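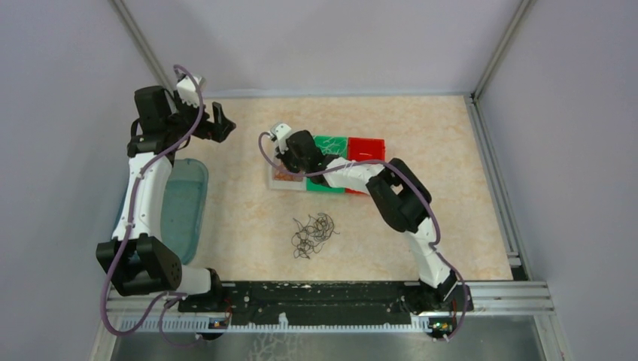
Figure 1. The work area with the shallow blue tray and the divided tray.

Do sorting containers save time? A storage trial for the Eltum workshop

Our group was asked to test whether small containers make a shared work table easier to keep tidy. The brief from the Eltum workshop assumed that they do. We were less sure. The Rusex storage guide we were given promises a lot, but it doesn't say how anything was measured, and a divided tray is only as good as the agreement on what goes in each part.

We set a budget of 3000 pence and logged 236 items put away over one month, October. An item was marked as misplaced if a second person looked for it elsewhere first. This is a weak test. People who know they are being logged try harder, and we had no month without containers to compare it with.

Of the 236 items, 96 were misplaced. Yarn and string did best in open mesh baskets, where the colours show through the sides. Even so, a basket does nothing about tangles, and bundles of blue, yellow, red and purple end up knotted together wherever they are kept.

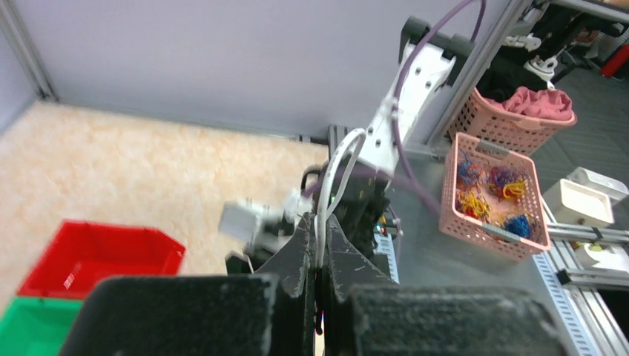

Gatchalian wrote on our draft that we were blaming the baskets for a winding problem, and that yarn put away on cards would stay separate in a shoebox. We accept the point about winding. We didn't test cards, so we can't say whether people would bother with them.

Cables were worse. The small rectangular bins come in different colours, and the plan was one colour for each kind of thing.

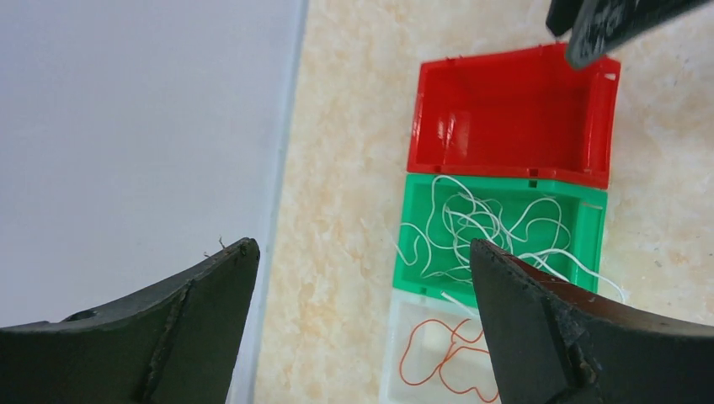

A colour only helps if the contents stay inside it. Thin white cable loops over the rim of a green bin and trails toward the table, and at that point the bin is marking a general area. Vernon bins are sold with lids, which might help, but 30 of our misplaced items were cables and we suspect a lid would simply be left off.

We would keep the mesh baskets and drop the colour code. The divided tray needs another trial with labels.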